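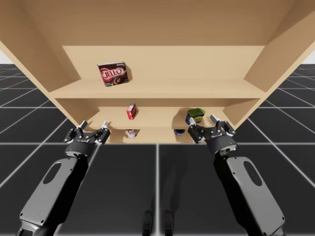
工坊笔记 一月 修补与上浆

早上八点多到工坊,先把炉子点上,等屋里暖和起来才敢去碰那几张旧纸。这批东西是从 Wonodbridge 那边送来的,一册手写的食谱,外加夹在里面的零散单页。封皮已经和书芯脱开了,书脊上的胶发黄发脆,轻轻一弯就往下掉渣。我把渣扫到小纸包里留着,回头想看看是动物胶还是后来有人自己补的浆糊。从颜色看我猜是两种都有,前半本是老胶,后半本多半是哪位热心人在厨房桌上补的,补得不讲究,但是能看出来是真心疼这本书。

先记浆糊,因为上次没记清楚,结果这次又从头试了一遍,白白费了半个上午。

小麦淀粉 20 克,水 300 毫升。淀粉先用一小部分冷水泡着,泡到没有疙瘩,其余的水烧到冒小泡再慢慢兑进去,小火,木勺一直搅。我这次搅了 14 分钟,到后来手腕都酸了,不过浆糊变得半透明,提起勺子会拉出一条很顺的线,就是这个样子了。关火以后盖一张湿布,放凉,再过两遍马尾筛。第一遍筛的时候总觉得已经很细了,可第二遍还是会刮下来一点小颗粒,所以千万别偷懒。用的时候再加水调稀,补洞用的稠一些,像酸奶;托纸用的稀一些,像米汤。

稀的那一碗我调了三次才满意。第一次太稀,皮纸一沾就塌,边缘还洇出去一圈水印子,幸好是在废纸上试的。后来想起以前师傅的做法,先用干刷子把浆糊在盘子里打开,打到刷毛根部都吃透了,再去蘸水。照着做,果然匀多了。这一条我以前肯定知道,隔了一个冬天就忘,写在这里给自己,也给以后来帮忙的各位。

下面说食谱本身。纸是机制纸,偏酸,四边发褐,中间倒还白净。墨水有两种,一种蓝黑,碰水不太动;另一种是紫色的,像是复写铅笔,用棉签尖点了一下,马上就晕开一朵小紫花,吓得我赶紧用吸水纸按住。所以凡是有紫字的页一律不能下水洗,只能干扫,用软橡皮粉慢慢揉,再用羊毛刷扫掉。这样慢是慢,可也有慢的好处,一页一页看过去,竟把人家几十年的饭都陪着吃了一遍。

有一页写的是腌李子,糖和盐的分量改过好几回,最后一回旁边加了一句“今年的李子酸”。有一页是年糕,油渍渗得透亮,举起来能看见背面的字。后半本的甜点越来越多,奶冻、蒸蛋糕、布丁,还有人用铅笔在旁边打勾。勾得最重的是一款巧克力布丁,纸都快戳破了,这一处我用极薄的楮皮纸从背面加固,纸边撕成毛边,不用刀裁,这样补丁和原纸之间不会留下一道硬棱。
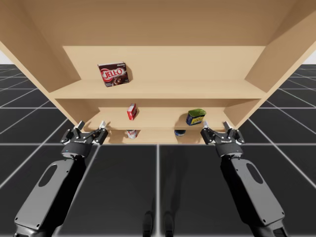 油渍要不要去,我犹豫了很久。按规矩,油会继续氧化,纸会越来越脆,能减就减一点好。可是这是一本食谱,油渍本来就是它的一部分,全弄干净了反而像另外一本书。后来想了个折中的办法:正文压着油的地方不动,只在油渍粘住前后页的地方用竹刀慢慢分开,中间垫一张无酸薄纸。家里人以后翻起来也方便,不至于一翻就撕。

下午主要是托那张折断的大单页。折痕处已经断成两截,靠一条透明胶带连着,胶带的胶都渗到纸里去了,黄黄的一条。胶带的膜用热刀片起,温度调低一点,多等几秒,急不得。我第一下就急了,带起来一小丝纤维,心疼得不行,后来老老实实数着呼吸等。膜起完以后剩下的黏胶用生橡胶块一点点滚掉,黄印子还在,就让它在吧。

托的时候用的是 Plemance 寄来的那卷皮纸,比以前用的稍微厚一点,纤维长,拉起来很有韧劲,就是吃水慢,刷完要等一会儿再上墙,不然边上容易起泡。我有一个角没等够,鼓了个小泡,用针从侧面挑了一个口子把气赶出去,再用骨刀隔着纸压平,干了以后应该看不大出来。明天再看。下次买纸还是问问 Plemance 有没有薄一档的,补洞的时候这个厚度就显得笨了。

染补纸也顺手做了一批。红茶水太红,橡碗子的水又偏灰,两样兑在一起,再加一点点墨,晾干以后和原纸的底色很接近。要记住湿的时候看着总是深一大截,别一着急就加水。我把每次的配比写在小样背面,夹在架子旁边那本样册里,大家要用自己去翻,翻完请放回原处。

还有几件杂事:

压书板有一块翘了,已经换到最底下去垫着,暂时别拿来压薄纸。

Vendico 的软毛刷掉毛,掉得不算多,可是掉在浆糊里特别难挑。我泡了一夜又梳了一遍,好些了,先留着扫灰用。

吸水纸快用完了,月底以前要补。

Wan 那边问这册书能不能早点送回去,说家里聚会想拿出来给大家看。我回信说书芯干透之前不能动,线也还没缝,请他们再宽限一阵子。信写得有点啰嗦,把浆糊的事都说进去了,写完自己也觉得好笑,不过还是寄了。

缝线的方案先记一个草稿。原来的针眼还能用,尽量走老针眼,不另外打孔。线用麻线,过一遍蜂蜡。书脊不想再上那么厚的胶,薄薄一层浆糊加一层皮纸衬着,翻开能摊平,做饭的人两只手都占着,书要是自己合上多恼人。封皮的布面褪了色,可是织得很结实,洗不洗等书芯缝好了再说。

傍晚又去摸了摸墙上那张单页,中间已经绷紧了,四边还有一点潮。炉子压小了,窗户留了一条缝,浆糊盖好放进凉柜。明早先看那个鼓泡的角,再接着揉紫字的那几页。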